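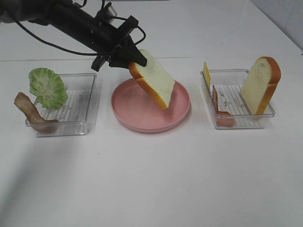 Crumb side of a sandwich slice, with crust along the edges.

FOOD SCIENCE 1323
Week 2 handout: Why bread goes stale

Everybody thinks stale bread is dry bread. Try this at home before Monday: seal a fresh slice in a bag with all the air pressed out and leave it on the counter. It can't lose much water in there, and it will still firm up! I love this one, and so did the first people who tested it in the 1800s, when they found that a loaf kept in a closed container went stale anyway.

Start with starch. In raw flour it sits in tiny, tightly packed granules. Heat them with water and they swell, soften and lose their order. That is gelatinization (write it down, you'll need it all term). The middle of a loaf in the oven gets close to the boiling point of water but doesn't pass it, so there is plenty of heat for the starch to soften and enough water left to keep the crumb moist.

Once the loaf cools, the starch begins to organize itself again. Starch has two main parts:

Amylose: long, mostly straight chains. These line up fast, within hours, and they are what lets a cooled loaf be sliced without tearing.

Amylopectin: big, bushy, branched molecules. These take days to line up, and they do most of the work of making the crumb firm.
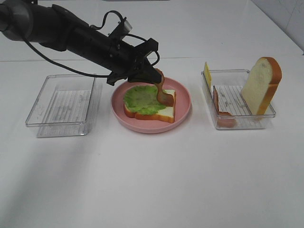 The slow lining-up is called retrogradation, and some of the water gets trapped in the new crystals as it happens. Water also moves between starch and gluten, and from the crumb out to the crust. A crisp crust turns leathery on day two for exactly this reason: it has been drinking from the middle of the loaf.

Now the fun part. Warm a stale slice and the amylopectin crystals melt, so the crumb goes soft again. It's a lovely little demonstration, and you can eat the results. The softness doesn't last, though, and a slice that has been reheated several times really has lost water.

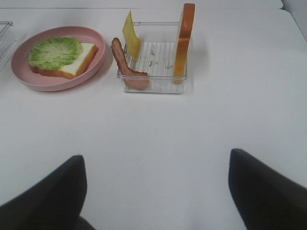
Where to keep the loaf

Refrigerator: the worst place for texture. Retrogradation runs fastest a little above freezing. Mold grows slower there, so in a hot, damp kitchen you may decide the trade is worth it.

Freezer: excellent. Far enough below freezing, the molecules can hardly move. Get the loaf through the chilly zone quickly on the way down and again on the way up. Slicing first helps.

Counter, wrapped: fine for a few days.

Soft packaged loaves usually get some help. Fats and emulsifiers get in the way of the starch chains, and certain enzymes trim amylopectin's branches so they can't line up as well. Milk, sugar and potato help at home too. Bring in your grandmother's roll recipe and we'll work out what each thing in it is doing! 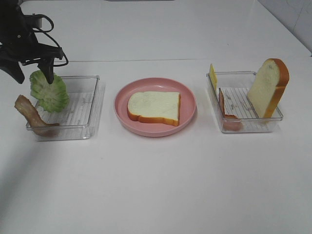
Last changed: June

Reading: Katlow, the chapter on starch gels. Skip the section on rice noodles for now, although it's great and we'll come back to it.

For lab: bring your notes on the bagged slice. Press the center gently with one finger, let go, and write down how fast it springs back. Do the same with a slice from the refrigerator. We meet in Figueroa, same bench as last week.

Questions to Anselmo Palacios, Figueroa 1053 | Back to top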